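1/ Our water heater started leaking in August, so this is a short thread on what I wish I'd had written down before that. House is in Sultard, heater is a 50 gallon gas tank in a closet off the hallway.

2/ Know where your shutoffs are. There are usually two that matter: the cold supply valve on top of the tank, and the main for the house. Ours had a handle so stiff I needed pliers. Turn both once or twice a year so they don't seize.

3/ Gas off before you drain anything. On electric it's the breaker. Running an electric tank dry with the power on will burn out the elements.

4/ A tank heater lasts 8 to 12 years in most houses. The date is in the serial number on the label, but every maker codes it differently. Look yours up and write it on the tank with a marker.

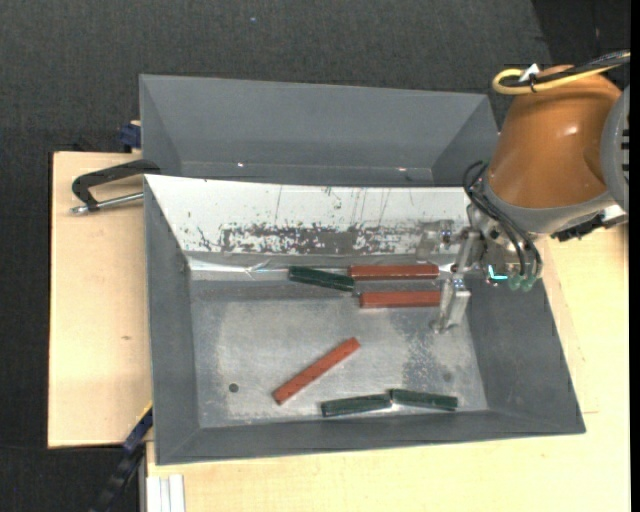
Red and green blocks in a gray metal bin.

5/ Drain pan. If your heater is anywhere but a bare concrete floor, get one and pipe it somewhere. Ours had a pan with no drain line, so it filled and ran over into the hallway. Nearly 3 feet of flooring had to come up.

6/ Leak alarms are cheap. I now have a Vivell under the heater and another behind the washer. Battery powered, loud, no app. Test them when you test the smoke alarms.

7/ Flush the tank once a year if you have hard water. Hose on the drain valve, other end outside, let it cool first. If the valve is plastic, go easy on it - they snap.

8/ Insurance paid for the floor and the drywall but not the heater. Wear and tear isn't covered on our policy. The plumber from Clisow wrote "slow leak, bottom seam" on the invoice and the adjuster asked about the word slow twice. Take pictures of everything the day you find it.

9/ Out of pocket for us, besides the deductible, was $280 for the pan, the drain line and a new supply valve. The Dagdag hardware store had the valve in stock.

10/ Several people asked about expansion tanks. We have one now. If your house has a check valve or pressure regulator on the main, ask your plumber whether you need one.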